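Saturday, March 16, 2024
Simão Brandão

Puzzle Design and Interface, Unit 4: Hints, Undo and the Generation of Grids

This handout accompanies the fourth unit of the course. Students are expected to have completed the exercises on Virach, the small grid puzzle introduced in Unit 2, and to have a working copy of the practice program, Hovutix, on their own machine.

4.1 Hints

A hint should name the next logical step and leave the player to carry it out. In Hovutix the first press of the hint key marks the row or column concerned; the second press names the rule. Only the third press fills the cell. Students should note that a hint drawn from the stored solution is of little teaching value, as it may reveal a cell that could not yet be deduced from the position on the board.

The number of hints used is shown beside the clock. It is not deducted from the score in practice mode. In timed mode each hint adds 30 seconds, and a filled cell adds 40.

4.2 Undo

The program must store every move, including the removal of pencil marks. Earlier versions of Caldeira stored only completed cells — an arrangement which saved memory but left players with stray marks after stepping back. The present limit is 400 moves. When it is reached, the oldest move is dropped without a message.

Undo and redo must not restart the clock. A player who returns to the opening position has not begun a new game, and the saved file should say so.

4.3 Generating a grid

The standard Virach board measures 11 by 11 and therefore has 121 cells. The generator fills the board completely, then removes values one at a time and tests after each removal that a single solution remains. If a second solution is found, the value is restored and another cell is tried.

Symmetry is optional. Where it is required, cells are removed in pairs and both must be restored if the test fails.

4.4 Surface and pieces
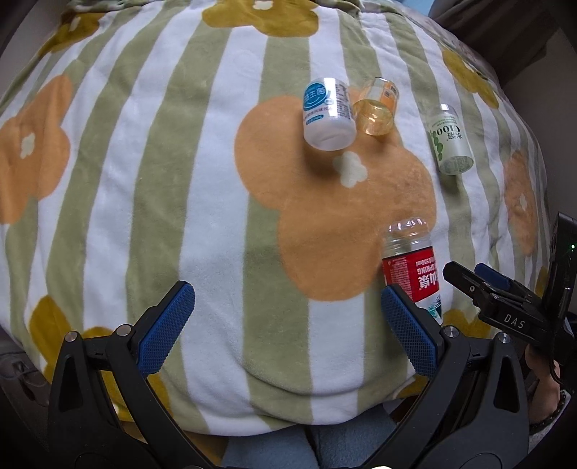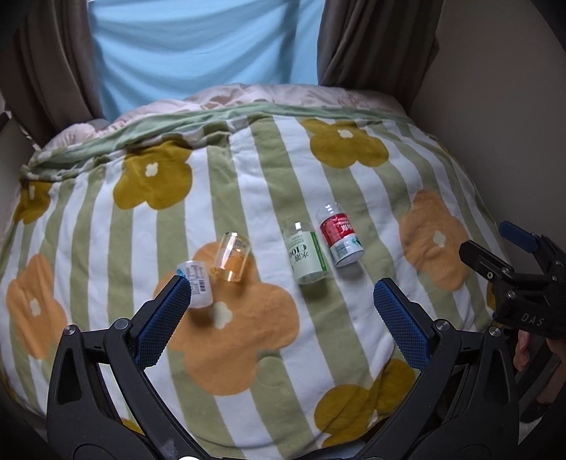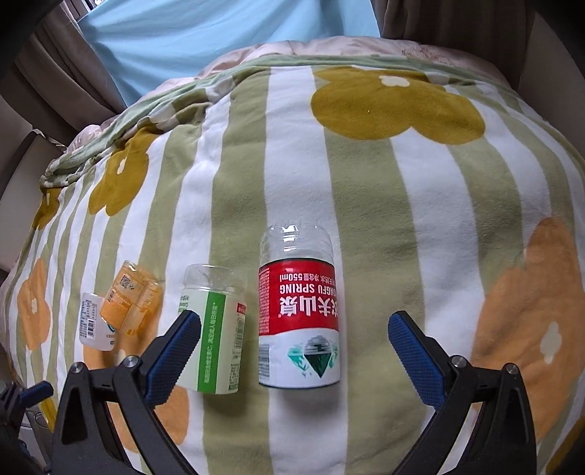 Drukatero is a matching puzzle in which the pieces are laid over a patterned board, and its difficulty depends largely on how well the pieces can be told apart from the ground. A busy ground slows the player in a way the rules do not intend. The striped bedding with its large mustard and orange flowers is a ground of this kind: the stripes bend with the surface, and the flowers differ in apparent shape from place to place. A board drawn in that manner would need pieces with a strong plain outline, and the colours of the ground should not be used again for the pieces.

Contrast should be checked at the smallest window size and again in greyscale. Any two pieces which cannot be separated in greyscale must differ in shape.

4.5 Work for this unit

Add a staged hint to your own Virach program, following the order given in 4.1. Submit the source file together with one saved game in which all three stages have been used. Students who have already met this requirement may instead extend the undo list to cover pencil marks. Marked work on Drukatero will be returned in July.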